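Hernar Two-Finger Gripper, Table Kit
Model 144
Updated 2018-09-13

The Hernar is an end tool for bench and kitchen-table work: picking up cutlery, moving small boxes, folding a dish towel over once. Price is $3,555 with 2 spare fingers. Shipped from Olville.

What it can do now: lift dry, rigid items from a flat surface when they're spaced apart.
What it can't do yet: clear a full table after dinner, sort a mixed drawer, or wipe up and then put the cloth away. Shops asking for unattended packing should wait for the January release.

Fingers are black with squared tips. Replace the pads every 100 hours of use. Wipe the work surface before each session. 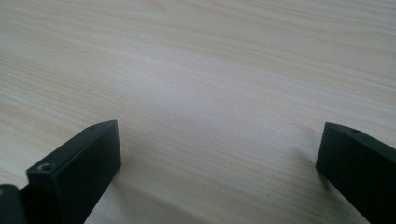 Waqas Mohmand wrote to us that his clears forks fine but still takes longer than doing it by hand, and that he wouldn't leave it alone with glasses. We agree on the glasses. Plates over nine inches are also outside the rated range.

Order code: Kellen 144-T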